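The Scanning Is the Cheap Part
By Anselmo Sánchez, March 2022
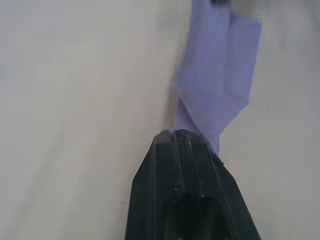

Every few months a member writes to ask why our poster and type specimen collection isn't online yet. The latest round started in January, when the Paucar library put up its sign painters' archive and got a lot of praise for it. I've now spent several evenings in the Paucar site and I have doubts. The home page is beautiful. The trouble begins when you want to find something. Search for "wood type" and you get 64 results, many of them metal. Search for a printer by name and you get nothing, even when the name is set in large letters at the foot of the sheet. The enlargements are sharp, I'll give them that, and texture is what I go to a close view for – the slightly rough layers and faint gray edges on a matte black part, a bit of frayed fiber caught at a corner. A good picture can hold all of it. It still can't tell you who made the thing, or when, or which drawer it went back to.

The drawer is my real worry. Our collection lives in flat files that were numbered by two different people using two different systems. Annelies Hämmerli has been matching one set of numbers to the other and is on her second notebook. If we had photographed everything five years ago, as was proposed, we would now own a large folder of handsome files attached to the wrong sheets. Fixing that afterward costs more than doing it in order.

Then there is the software. We've had two pitches so far. Savadeo wants a yearly fee and keeps the files on its own servers. I asked what format we'd get our records back in if we left, and was told this "hasn't come up." It has come up now. Toltevier was more forthcoming, but its demonstration leaned heavily on automatic tagging, which looked at a two-color lithograph and called it "vintage, decorative, red." I could say the same of my kitchen curtains. Noemi Haddad thinks the tagging will improve and that we'd be foolish to type in by hand what a program will soon do for free. She may be right. I'd like to see it tell a Clarendon from an Egyptian before we sign for anything.

Anika Alcantara has made the best case for moving ahead anyway. People who can't travel to us see nothing at all at present, and a student in another state doesn't care if the drawer numbers are a mess. I take the point. My answer is to start small. Sheyla Cárdenas has picked out 40 specimen sheets from the Temora foundry gift, all of them already cataloged, all one size, and none with a rights question hanging over it. We would put those up with full records and plain web pages, and see who uses them and for what.

I'd want eight months of that before anyone talks about the rest. I'd also want a line in the budget for storage and upkeep, which neither pitch mentioned until I asked.

Comments on the Temora list can go to Sheyla. She'd especially like to hear from anyone who has used the sheets in person and can say which details were hard to make out on the copies we hand around now.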